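二手带盒手柄到手后怎么查：别急着相信那个盒子

买二手手柄的人大多有个习惯，看到“带原盒”三个字，心里先加几十块钱。我不太同意这种算法。盒子能证明的事情很少，它证明有人留着一个盒子，至于里面那只手柄是不是当年装进去的那只、有没有拆修过，纸壳和塑料片都回答不了。

下面写的是我自己收DualShock 4时的检查顺序。去年十月到现在一直这么做，中间改过两次。网上流传的“三秒辨真伪”我基本都试过，多数靠不住，文中会提到哪些可以省掉。

一、先准备什么

一张干净的平桌面，光线要均匀。台灯从一侧打过来会让塑料上的划痕看起来比实际严重，也会让你漏掉另一侧的磨损。另外需要：

小号十字螺丝刀一把（只有决定拆机时才用）
棉签和少量高浓度酒精
一根你确定能传数据的Micro USB线
一台PS4，或者能跑手柄测试网页的电脑

线这一项请认真对待。很多人测到“连不上”，就去找卖家吵架，最后发现手里那根线只能充电。卖家随盒附的线也一样，颜色再好看也不代表里面有数据芯线。我的做法是线和手柄分开验，先拿自己的线测手柄，手柄没问题，再拿手柄去测对方给的线。

二、盒子怎么看

把盒子立在桌上，线拿出来放在旁边，两样东西先各看各的。盒子正面如果有透明窗，隔着窗先看一遍手柄的朝向和位置，看它在内衬里卡得正不正。内衬变形、手柄歪着，可能是反复取放过，也可能只是快递摔的，单凭这一点不要下结论。 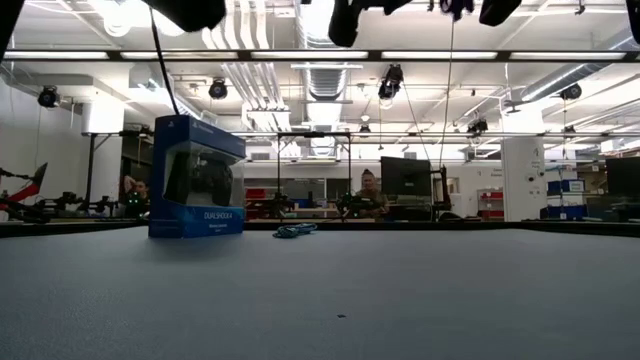

蓝色的DualShock 4盒子，透明窗里是黑色手柄，右边是盘好的蓝绿色线。

盒子上值得看的地方：

1. 印刷。小字边缘是否发虚，对着光看有没有网点错位。仿盒做得好的，正面大字看不出区别，问题往往在背面的小字和条码附近。

2. 封口。有没有二次贴胶的痕迹。透明胶撕过以后纸面会起毛，用手指肚比用眼睛更容易发现。

3. 透明窗。从里面看胶边，溢胶很多的要留心。

4. 型号。盒子上印的型号和手柄背面标签上的型号要对得上。对不上，盒子就按零元算，不用争论。

有人建议称重，说正品带盒有标准重量。我不推荐。卖家塞没塞说明书，重量就不一样，纸盒受潮也会变。我称过一只不带盒的，家里的秤显示223克，换一台秤又是另一个数。拿这种数字去跟人理论，自己都站不住。

三、手柄外观

从内衬里取手柄时托住两侧握把，不要捏着摇杆往外拔。取出来以后依次看：

摇杆帽。看顶面橡胶和杆身与壳体摩擦的那一圈。成色“九九新”的手柄，杆身上却有一圈白色粉末，那这个九九新要打折扣。反过来，摇杆帽全新而握把已经发亮，多半换过帽子。换帽子本身没什么错，错的是不说。

接缝。用指甲沿上下壳的接缝走一圈，拆过的壳经常在握把末端留下一点小台阶。

螺丝孔。背面的螺丝，用手电斜着照，看十字槽口有没有磨花。这是我最看重的一项，比盒子上任何标志都管用。

充电口。看舌片是否居中，插线后轻轻左右晃，有一点点活动余量属于正常，晃一下就断开的要记下来。

四、通电测试

先用线接上，再测无线。顺序反过来的话，出了问题很难判断是电池、蓝牙还是主板。

接好以后打开测试页面，什么都不碰，放着看两个摇杆的数值。完全静止在零的手柄很少见，轻微偏移游戏里一般有死区兜着。需要警惕的是数值自己在跳，或者推到底松手后，每次回到的位置都不同。推、松、再看，每个方向重复几次，不要只试一次就写好评。

肩键和扳机分开按。L2和R2是线性的，慢慢按下去，数值应当跟着连续上升。中途突然跳一大截，常见原因是导电胶脏了或者老化了。

触摸板除了按压，还要试滑动。这一项漏测的人最多，因为不少游戏根本用不到它。

震动、扬声器、耳机孔各试一次。耳机孔要插上耳机真正听一段声音，光看系统弹出图标不算数。

无线部分，充满电后拔线，放着玩大约40分钟，看电量掉了几格。卖家说的“续航跟新的一样”，请一律当作语气词处理。

五、关于清洁和“翻新套装”

Bomar的清洁套装和Lurkix的摇杆润滑液，我都买过。前者就是棉签、布和一小瓶液体，能用，贵在包装。后者我滴进一只有漂移的手柄，当晚好了，两天后老样子。要处理按键边上的污垢，棉签蘸酒精拧到不滴水，沿缝擦就够了。橡胶摇杆帽少碰酒精，用微湿的布。

漂移真要修，换摇杆模块，需要焊接。不会焊的人加上练手的成本，未必比直接买一只好的划算，这笔账请在下单之前算。

六、收好

测完放回原盒还是单独放，看你怎么用。常用的我不放回去，来回插拔内衬很快就松了。长期不用的，先充到一半左右的电再装盒，隔几个月拿出来补一次。线松松地盘成圈，别绕在手柄上，也别在接头根部折死弯。

盒子别压在重物下面，透明窗一旦压出白痕就回不去了。如果你以后打算转手，这一条比较要紧，毕竟下一个买家大概也会为盒子多付钱，尽管我觉得不该付。

留言里常见的两个问题

Hiba Smadi问：卖家不让拆封，只给看透明窗，能买吗？
看价格。隔着窗你只能确认里面有一只手柄，颜色对不对，摇杆歪不歪。按没测过的价格谈，谈不下来就算了。

Mireille Khoury问：附送的线颜色和手柄不一样，是不是说明不是原配？
光看颜色说明不了什么，线又不值多少钱。能充电、能传数据就留着，不能就丢掉，重点还是查手柄。

更新于2025年3月8日，补了触摸板那一段。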